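**Clurnum cell** - a small pick-and-place robot cell, built by Norent and mostly kept for fruit handling work. One arm, one two-finger gripper, one table. Comes with a simulated twin, used for setting up tasks and checking changes before they go near the real arm. This article covers set-up, upkeep and common repairs. For the older two-arm version see *Orozco bench*.

Last full revision 29 October 2021. Pad section changed since then.

## Background

Norent started the cell as a cut-down Orozco bench. The second arm went first, then the belt, then the big enclosure. What was left fitted through an ordinary door, which was most of the point. Controller software is Kelutel, same as on the bench, though the menus have moved about and older notes don't always match.

The name is the name of the building where the first one stood. It stuck.

## Layout

- Arm, bolted to a steel plate beside the table
- Gripper, two fingers, black rubber-faced pads
- Table, flat top, no fixed jigs
- Camera on the wrist, turns with the wrist, so the view is tilted most of the time
- Controller, under the table on the real cell. In the twin it has no body at all

Objects and dishes are put down loose. Positions are never taught as fixed points. The arm finds the dish each time, so a dish that has been knocked a bit to one side is not a fault and doesn't need logging.

## Setting up

### Plate and levels

The plate goes down first, then the arm, then the table is brought up to it. Doing it the other way round has been tried and means lifting the arm twice. Level the plate in both directions. Check again after the arm is on, the weight pulls it.

Bolts are done up by hand, then crosswise with the torque wrench. Leave overnight. Do them again in the morning - there is nearly always a quarter turn left in at least one.

### Cables

Gripper lead runs down the inside of the arm, camera lead down the outside. Leave slack at the wrist. Turn the wrist by hand to both ends of its travel with the power off and watch the loop. If it goes tight at either end it is too short, and it will go at the connector, not the cable.

### First power-up

1. Emergency stop pressed in.
2. Controller on, wait for the steady light.
3. Release the stop, clear the fault, home the arm at low speed.
4. Open and close the gripper with nothing in it.
5. Load the task from Kelutel, run it once in the twin, then on the arm.

Homing takes a while. Leave it alone. Pressing the button again restarts it from the beginning.

Error 578 on first power-up is the usual one. Means the gripper was part closed when the controller went off and the saved finger position dosn't agree with the one it reads. Open the fingers fully from the menu, home again, gone.

## Grip settings

Force is set as a number from 0 to 200 with no unit. Norent gives 20 as the starting value for soft fruit and most people end up a little above it. Values up to 200 are allowed by the menu but not wise with anything that bruises.

Closing speed is separate. Too fast and round objects get pushed along before the second finger arrives. Drop the speed before touching the force.

Finger approach matters more than either. A round object wants the pads across its widest part. Above the widest part and it squeezes downwards out of the grip. Below and it pops up. The task file has an offset for this, in millimetres, and 4 is a common value on the larger fruit.

## The twin

The twin holds the room as well as the arm - windows, wall, floor, table. Loads from a single scene file. Most trouble with it is old scene files kept after the real table has been moved, so the twin and the cell no longer agree and tasks that run clean on screen come up short on the bench.

To bring it back in line:

- measure plate to table edge on the real cell, both corners
- put the two figures in the scene file
- reload, run the wrist camera view and compare it with the real one from the same arm pose
- save under a new name, keep the old file

The apple-to-dish task is the one generaly used for the check. Short, uses the full reach, and the wrist view shows the fingers, the table and the dish together. 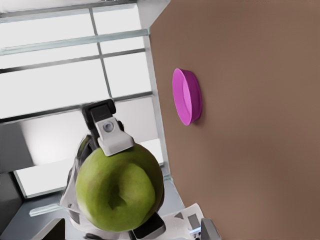 Light in the twin is flat and even by default. The real cell gets daylight, so object finding that works at noon in the twin can fail on the bench late in the day. Turn the light down in the scene file and run the task again at several levels before blaming the camera.

Contact in the twin is stiffer than real rubber. Don't copy grip force across from it. Positions and offsets carry over fine, force has to be found on the arm.

## Upkeep

Pads wiped after each session, damp cloth, no solvent. Solvent makes the rubber shiny and after that it holds nothing. Juice left on overnight does much the same.

Finger screws checked every week. They work loose slowly and the first sign is a click on closing. Thread lock on the bracket screws only, never on the pad screws, which have to come out again.

Camera glass, dry lens cloth.

Full service every April: plate bolts, cable loop, belt in joint two, fan filter in the controller.

## Repairs

**Pads.** Changed as a pair, even when one looks fine. Power off, two screws each, old pad slides out sideways. After fitting run the finger zero from the Kelutel menu. Skipping this is the commonest cause of error 578 coming back.

**Slipping wrist.** Shows as a slow droop with a load on. Belt first, then brake. Support the arm before the cover comes off.

**Camera drops out.** Connector at the wrist in most cases. Reseat, check the loop. A new lead needs the camera calibration done again.

## See also

- Orozco bench
- Kelutel controller
- Finger zero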